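Bottles returned to the Watholm stockroom must be checked, wiped and closed before they are placed back on the shelf. The procedure below applies to glass bottles with screw caps and takes a few minutes per item.

**Before you start**

Clear a flat, light-colored surface so that drips and chips of glass show up easily. Have two lint-free cloths ready, one damp and one dry. Stand the bottle upright, away from the edge of the table, with the label within view.
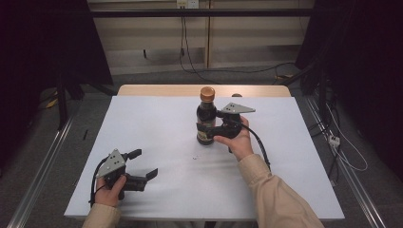 *Famusix Materials Handling Team, Watholm*

**Procedure**

1. Steady the bottle at the body. Do not lift it by the cap.
2. Confirm that the cap sits level on the neck. If it is crooked, remove it and start the thread again.
3. Tighten the cap until it stops. Do not force it.
4. Wipe the bottle from the shoulder down with the damp cloth, passing lightly over the label.
5. Dry the glass and leave the bottle standing for 10 minutes.
6. Lift the bottle and look for a ring on the table. A ring means that the bottle must be set aside.

Dark glass can hide the fill level. Hold the bottle in front of a lamp, keeping it upright, and enter the level on Form 3826.

Bottles set aside are placed in the Ullance tray and kept there for no more than 30 days. Questions about labels that have become unreadable should be directed to Godelieve Vermeulen before the bottle is shelved.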